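[zamcombe-grippers] Re: Jaw offset and marker cube on the second gripper

From: Ingvar Hedegaard
To: zamcombe-grippers list
Subject: Re: Jaw offset and marker cube on the second gripper

Kieran Cropper wrote:

> Two problems from the last session in the corridor.
>
> First, the pose of the second gripper jumps when I turn my wrist past a
> certain angle. The first one is fine. I swapped the cables and the jump
> stayed with the gripper, so I don't think it's the cable. Same
> config file for both, except for the marker ID.
>
> Second, the jaw width never reads zero. With the jaws fully closed on
> nothing I get 3 mm on the second gripper. I can subtract it in the
> script, but Ditte says that will come back and bite us when we train.
>
> Also, do we still have to do the slow sweep at the start of every
> recording? It eats a lot of the session and half of the group skips it.
>
> Kieran

Taking these in order.

1. Pose jumps

I ran your log through the Tandisham viewer. The jumps happen when the tracker can see only one face of the cube and that face is close to square-on to the lens. In that position a small error in the corners gives two possible poses, and the solver flips between them. You can see it in the roll value, which changes sign from one sample to the next while the position hardly moves.

The old config let the solver pick a fresh answer each time. The new one starts from the previous pose and rejects a flip unless it holds for several samples. Valdemar made the change for the first gripper in March and it never got copied over, so your two files differ in more than the marker ID. Please take both from the repository and stop editing local copies. Run a diff first if you have changed anything you want to keep.

Two things to check on the hardware as well:

The printed pattern has to lie flat. If a corner lifts, reprint it. Don't press it down with clear tape, it picks up glare from the ceiling lights and the corner finder loses the edge.

The cube has to be seated fully before the screws go in. Measure from the cube base to the top of the body on both sides. If the two readings differ, take it off and redo it. The offset in the config assumes that it sits level.

2. Jaw width

Ditte is right. Don't subtract it in the script. The width is stored raw and the correction belongs in the calibration file, one file per gripper, with the date of the calibration in the header. If you subtract it upstream and somebody later recalibrates, the correction is applied twice and there is no way to tell from the recording.

Procedure:

Close the jaws fully, hold, and log 20 readings.
Open fully, hold, and log another 20.
Repeat the closed set. If the closed readings have moved, something is loose and you should stop there.
Run the fit and look at the residuals before you commit the file.

If the closed reading wanders between sets, check the jaw mounting before you blame the encoder. I had the same symptom on the Veltenent prototype last term and it was a screw backing out.

3. Slow sweep

Yes, we still do it. The map of the room is built from the sweep, and every later demonstration is placed in that map. I went back over the recordings we had to throw out. There were 44, and most of them had either no sweep or one that was too fast to be of use. The time saved by skipping it is smaller than the time spent finding out.

The corridor is harder than the lab. The long white wall gives the tracker almost nothing to hold on to, and the ceiling ducts repeat along its length, so a sweep that looks only up and along the wall can match to the wrong section. Include the floor and the stairs, and anything else with sharp edges and some texture. Go out and come back along the same line so that it can close the loop. If people are working at the table under the stairs, wait until they are settled or point the sweep elsewhere. Moving people near the middle of the view cost Hrefna a full session.

4. Two-gripper sessions

You didn't ask about this, but it came up in the same log. The clocks on the two units were offset at the start and nobody had done the sync step. Start both recordings, bring the grippers to where each one's lens sees the other's cube, and hold for a few seconds. Then move them apart and begin. The alignment script looks for that hold and uses it to get both the time offset and the relative pose. Without it we have two single-hand recordings and no bimanual data.

Keep the cables clear of the jaws while you do this. Let the slack hang below the grip, and don't loop it over the cube.

Open items

Kieran: pull the configs, recheck the cube seating, redo the jaw calibration on the second gripper.
Ditte: add a check to the import script that refuses a recording with no sync hold in it. A warning won't do, we all ignore warnings.
Valdemar: the Jeon lens model still needs refitting for the wide view. Error at the corners is fine for tracking but I don't want it in the training set.
Hrefna: can you post your sweep from the second corridor session? It closed cleanly and it would make a better reference than mine.

I have tagged the current configs so that we can tell which recordings were made before the change. Anything older should be reprocessed, the raw files are still on the share. A view from one gripper toward the other, for checking which cube face is showing, is attached.

Ingvar

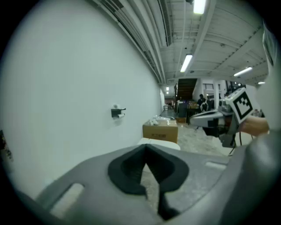
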